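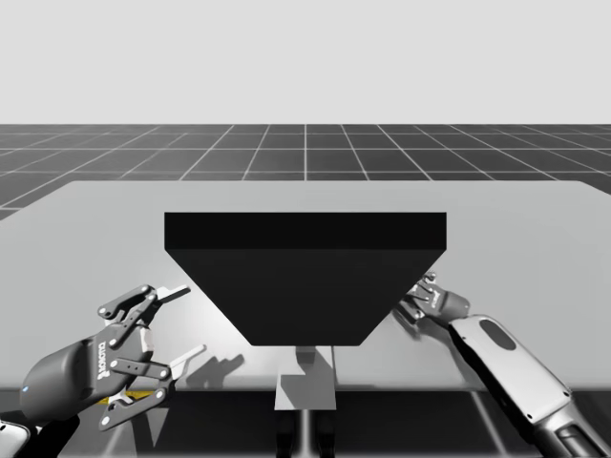 Somuvdale, 28 September 2026

About Ludance

Ludance makes corrugated packaging for growers, bakeries and small parts suppliers. We design and cut boxes, trays and dividers at one plant in Somuvdale. Standard lead time is two weeks from approved drawing. The minimum order is 200 pieces per size.

What we make

Single-wall board is stocked in B and C flute. Double-wall board is ordered per job. Maximum blank width is 655 mm on the small die cutter; wider blanks are slotted on the main line. Printing is flexographic, one or two colors, with water-based inks.

The Stakgate range covers stacking trays with locking corners. Trays ship flat and are folded by hand without tape or glue.

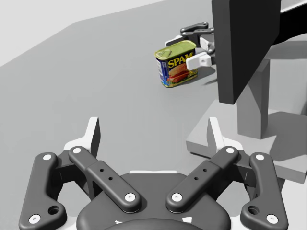

Each tray size has a load rating for dry storage. Ratings do not apply to cold rooms, where board takes up moisture and loses stiffness. Customers who pack chilled goods should ask for the coated grade and a separate rating sheet.

Company

Desmond Haddad is general manager and signs off all structural drawings. The design office joined us from Meinecke in June, along with its sample archive. Old Meinecke part numbers remain valid and can be used on repeat orders.

Samples

Plain samples are cut from stock board and weigh up to 165 g each. Send inside dimensions, contents weight and stacking height with the request. Printed samples are charged at cost.

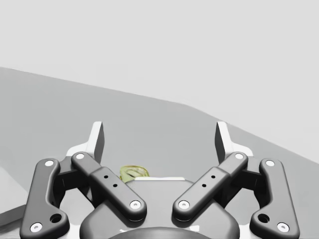
Gripper and gray tabletop, simulated view.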